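Search this forum Enter keywords Go

Jewelry storage: tray or separate boxes?
Print this thread | E-mail to a friend

pevix_858
Sorting my aunt's jewelry this week. Pearls, a jade bangle, prayer beads, a few pendants. Can it all live in one open tray?

Torquil Rutherford
I wouldn't. Jade is harder than pearl and will scratch it. Pearls get their own soft pouch, flat, never hung.

niven7
Disagree. Mine have been in one tray for seven years and look fine. If you can't see it you don't wear it.

Torquil Rutherford
Fine to the eye, maybe. Look at them under a loupe.

Sheena Ogilvie
A tray works if you divide it. I bought felt inserts from Morner and cut them down. Keep the cords and tassels away from anything with a pin — brooches snag.

pevix_858
No dividers yet. I laid everything out on the table Friday to see what there is.

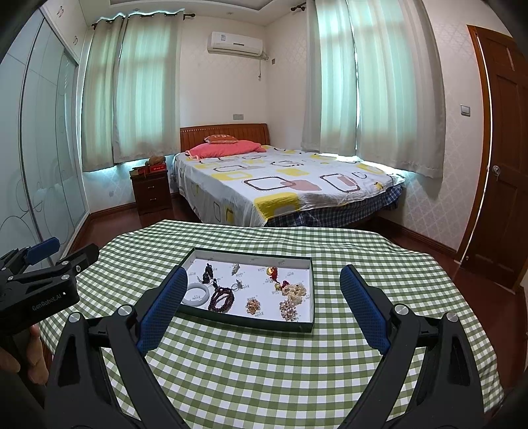 The tray so far, pearls on the right, bangle on the left.

Sheena Ogilvie
Good start. I'd pouch the pearls and leave the rest.

niven7
Leave it all as it is. Nice bangle.

Comments (3)

gello_fan: Do the prayer beads need oil?
Sheena Ogilvie: Depends on the wood, if they are wood. A dry cloth is safe.
morag1392: Restring the pearls if the knots feel loose — mine went in July.

Print | E-mail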